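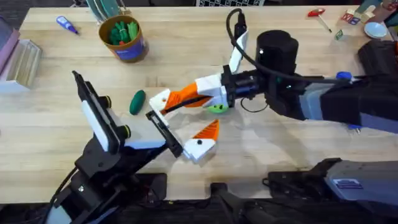 Chez Drirkham, les règles d'exploitation des cellules à deux bras tiennent en un document interne, révisé en avril. La responsable des essais, qui l'a rédigé, commence par la zone commune. « Deux bras fixés au même plateau partagent forcément un volume. Quand les pinces se rejoignent presque au centre de la table, comme sur ce poste, la distance minimale doit être surveillée par le contrôleur et non par l'opérateur. » Les objets de travail, ici un concombre factice ou un petit marteau à tête rouge, figurent dans une liste fermée, avec masse et dimensions.

Le texte impose 2 vérifications avant chaque série : le serrage des fixations au bord de la table et le cheminement des câbles. « Un câble qui forme une boucle au-dessus du poignet est admis, à condition que son débattement ait été contrôlé sur toute la course. »

Les doigts imprimés sont remplacés après environ 2 000 cycles. Le seuil vient d'une campagne menée avec l'atelier Skerkel, où la première rupture a été relevée à 2 610 cycles. Elle juge la marge correcte pour des prises lentes, insuffisante au-delà. Le site de Britach applique déjà la procédure ; celui de Heinonen attend la version traduite.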